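La prueba que promete ver el alzhéimer antes de que llegue

Los análisis de sangre para detectar la enfermedad en personas sin síntomas avanzan más deprisa que las razones para hacérselos
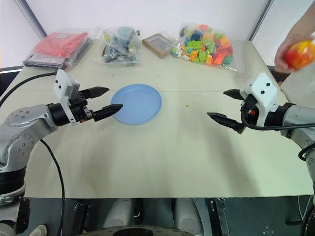 La clínica Urrutia ofrece desde julio un análisis de sangre que, según su folleto, permite «conocer hoy el riesgo de mañana». Se extrae un tubo, se envía al laboratorio Rurnisent y a los 20 días llega un informe con un semáforo: verde, ámbar o rojo. El test se llama Prekeo y mide dos proteínas asociadas a la enfermedad de Alzheimer. La palabra que más se repite en la documentación es «anticipación». La que menos, «tratamiento». A quien sale en rojo se le entrega un cuadernillo con recomendaciones: caminar, dormir bien, vigilar la tensión, cenar ligero. Es decir, poco más, porque el cuadernillo no explica qué cambia por saberlo con años de adelanto. Todo lo que recomienda ya lo recomendaba el médico de cabecera, gratis y sin semáforo.

Conviene separar dos cosas que la publicidad mezcla. Una es el uso de estos marcadores en una persona que ya tiene fallos de memoria y acude a una consulta de neurología. Ahí la analítica puede ahorrar una punción lumbar, orientar el diagnóstico y acortar meses de incertidumbre, y pocos especialistas discuten su utilidad. Otra muy distinta es vendérsela a un hombre de cincuenta y tantos que se encuentra bien y que un día no encontró las llaves.

En el segundo caso la aritmética juega en contra. Cuando una enfermedad es poco frecuente en el grupo al que se le hace la prueba, incluso un buen test produce muchos positivos que no lo son. No hace falta mala fe ni un laboratorio chapucero, basta con pinchar a mucha gente sana. El folleto de Prekeo habla de sensibilidad y de especificidad en letra pequeña, pero no da el dato que le serviría al cliente: de cada cien personas de su edad, sin síntomas y con resultado rojo, cuántas llegarán a tener demencia. Se lo pedimos a la empresa. Respondió que la cifra «depende del perfil individual», cosa cierta, y no adjuntó ninguna.

Sí adjuntó un estudio. Lo firma el equipo científico de Rurnisent e incluye a 1659 participantes, una muestra respetable hasta que se lee la tabla de características. La mayoría fueron reclutados en unidades de memoria, es decir, ya habían ido al médico porque algo les preocupaba. Quienes no tenían queja alguna son una minoría, y el seguimiento se detuvo a los 3 años, un plazo corto para un proceso que puede tardar décadas en dar la cara. Además, 19 personas cambiaron de color al repetirles el análisis, y el artículo despacha el asunto en una nota al pie. Puede que tenga una explicación sencilla. Los niveles de estas proteínas se alteran, por ejemplo, cuando el riñón no funciona bien. Pero quien recibe el sobre en casa no lee notas al pie.

La competencia no lo hace mejor. Jimen, otra marca que se anuncia en farmacias y gimnasios, ha quitado el semáforo y lo ha cambiado por una «edad cerebral». El cliente tiene 48 y su cerebro, 56. Es una idea comercial excelente y, como información clínica, bastante pobre: no se publica cómo se calcula ni con qué margen de error. Al preguntar por ese margen, el servicio de atención contestó con un enlace a la tienda.

Los defensores de estas pruebas tienen un argumento serio. Empiezan a existir fármacos que retiran amiloide del cerebro y ralentizan, de forma modesta, el deterioro en fases tempranas. Si algún día se demuestra que administrarlos antes de los síntomas evita o retrasa la enfermedad, localizar a los candidatos tendrá todo el sentido. Hay ensayos en marcha con esa pregunta y merece la pena esperarlos. Lo que se vende hoy, sin embargo, se vende como si ya hubieran terminado.

Mientras tanto, los costes los paga otro. La persona con resultado rojo no vuelve a la clínica Urrutia, donde nadie le ofrece seguimiento - el contrato lo excluye de forma expresa -, sino que pide cita en la sanidad pública, con su informe bajo el brazo y el sueño perdido. Allí habrá que repetir la analítica, tal vez hacer una resonancia, y explicarle durante media hora lo que el folleto resolvió con un color. Esa media hora sale de la agenda de alguien que sí tiene síntomas.

Tampoco está claro qué pasa con el dato. El consentimiento de Prekeo autoriza a conservar la muestra «con fines de mejora del producto» y no fija fecha de destrucción. Un resultado así puede interesar a una aseguradora o complicar la firma de una póliza de dependencia, y el formulario de contratación no lo menciona.

Antes de pagar, quizá baste con llevar el folleto a la consulta y preguntar qué se haría de otra manera con un rojo que con un verde.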